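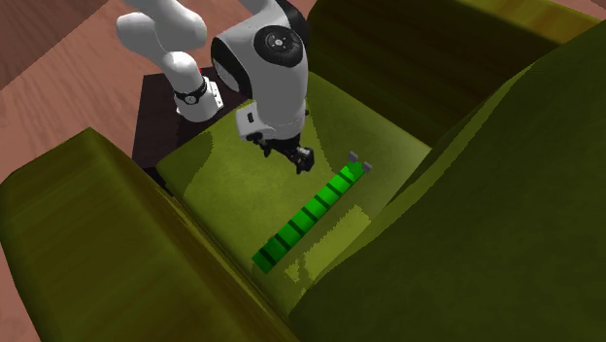

Armchair

An armchair is a seat for one person with a back and a pair of side supports on which the forearms can rest. The term covers both open-arm types, in which the space between the arm and the seat is left empty, and closed-arm types, in which the sides are filled and usually upholstered. Fully upholstered closed-arm chairs are often called easy chairs, club chairs or lounge chairs, although usage varies between manufacturers and between regions.

Construction

The upholstered armchair consists of a frame, a suspension, one or more layers of filling and a cover.

Frames are traditionally made of kiln-dried hardwood such as beech, ash or maple. Joints are doweled, mortised or screwed, and are reinforced at the corners with glued blocks. Lower-priced chairs use softwood, plywood or particleboard for some or all of the frame members. Steel frames are common in reclining chairs and in contract furniture, where repeated loading on the arms would loosen a wooden joint.

The suspension carries the weight of the sitter and transfers it to the seat rails. Four systems are in general use:

Webbing. Strips of jute, polypropylene or rubberized fabric are stretched across the seat opening and fastened to the rails. Jute stretches with age and has to be replaced when a chair is rebuilt.

Coil springs. Double-cone springs are sewn to a webbing base and lashed to one another with twine, so that the load on one spring is shared with those next to it. The method is known in the trade as eight-way hand tying when each spring is tied in all eight directions.

Sinuous springs. Lengths of wire bent into a repeating S shape run from the front rail to the back rail and are held in clips. They need less depth than coils and are quicker to install.

Drop-in units. A preassembled grid of springs is fixed to the frame as a single part.

Filling was formerly horsehair, straw, cotton or wool. Polyurethane foam largely replaced these materials during the second half of the twentieth century. Foam is specified by density and by firmness, which are separate properties: a dense foam can be soft, and a light foam can be firm. Seat cushions are often wrapped in polyester batting to round off the edges and keep the cover from sliding against the foam. Feather and down mixtures are still used in loose cushions, either alone or around a foam core.

Dimensions

The main dimensions are seat height, seat depth, seat width and arm height. Seat height is measured from the floor to the top of the front edge, and may be given either with the cushion uncompressed or under a stated load. The two values can differ considerably in a soft chair. Seat depth is taken from the front edge to the face of the back. A deep seat suits a reclined posture but leaves a shorter person without support for the lower back unless an extra cushion is added.

Arm height affects how easily the sitter can rise. Chairs intended for older users tend to have higher and firmer arms that extend to the front of the seat – a feature missing from many low lounge designs.

Covers

Covers are either fixed or loose. Fixed covers are stapled or tacked to the frame in a set order, generally beginning with the seat and ending with the outside back. Loose covers, or slipcovers, are cut to fit over a finished chair and can be taken off for cleaning.

Fabrics include wool, cotton, linen, polyester and blends of these. Pile fabrics such as velvet and chenille show changes of shade where the pile has been pressed in different directions. This shading is a normal property of the cloth. Pattern matching, pile direction and the placing of seams all affect how much material is needed, and a large repeat raises the amount of waste.

Resistance to wear is measured by rubbing a sample against a standard abrasive under a fixed load. Results are given in cycles or double rubs, depending on the method, and figures from different methods are not interchangeable.

Manufacture at Irkgate

The Pritchard works at Irkgate made closed-arm chairs for the domestic market. Its best-known model, the Pristo, had a beech frame, sinuous springs in the seat and webbing in the back. It was sold in 5 fabrics and 2 seat heights, and 3,534 were completed before production moved to Plukbridge. The Plukbridge version kept the original frame pattern but used a drop-in spring unit – a change that can be identified from underneath by the absence of clips on the front rail.

Reupholstery

Reupholstery replaces the cover and, where necessary, the filling and suspension. The old cover is removed in reverse order of application and its pieces are kept as patterns. Loose joints are cleaned and reglued before new webbing or springs are fitted. Frames with insect damage may need new rails, as weakened wood does not hold staples or tacks.

See also

Chaise longue
Recliner
Sofa
Wing chair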